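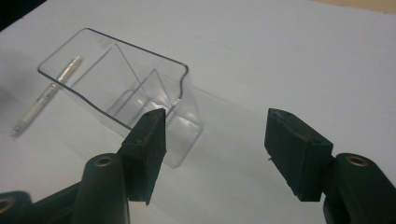
Pens, again

Quick one tonight, I have to be up early and my wrists are toast.

So the task this week is the pen one. Clear plastic organizer on the white board, white pen next to it, two hand-held grippers, put the pen in. Sounds like nothing. We're at 719 usable episodes and the target is 1,434, so halfway, more or less, and the second half is supposed to be the "hard" half. Great.

Clear plastic on white is a pain. Marwan Salameh (he trains the policies, I just feed them) wanted it that way on purpose. The September set was all bright colored cups and the model learned to chase color and not much else. Put it in front of anything see-through and it just hovered there. So now: transparent holder, pale pen, pale table, and all it gets is thin gray edges and a bit of shadow.

Things I keep re-learning:

Start with the jaws wide open. Wider than feels neccessary. If you start half closed the clips all look the same in the first second and the model gets lazy.

Move the pen between takes. Angle too, not only position. I had a run of 30 where it was pointing pretty much the same way every time and Marwan threw the lot out. Fair.

Don't talk. You slow down when you talk and it shows in the trajectories.

Fumbles are ok. Keep going, regrasp, finish. We want those. What we don't want is putting the gripper down and scratching your nose in the middle of a take, which yes, I did, twice.

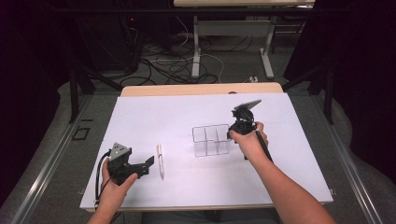
Both grippers over the board, the right one up close to the organizer, pen still lying out on the left.

The left hand is my problem. It's supposed to steady the organizer while the right does the pen, and I forget it's there — so I get these takes where the left one just floats. Up to 3 of those in a row this afternoon before I caught on. Tagged them, will ask if they're worth keeping.

Upload to the Brumurum server is slow as ever. Left it running.

Tomorrow same organizer, different pen, and I want to try coming in from the other side for a while. Also need to fix the labels from Tuesday, half of them say "pencil" and there was no pencil. My fault, copy paste.

ok bed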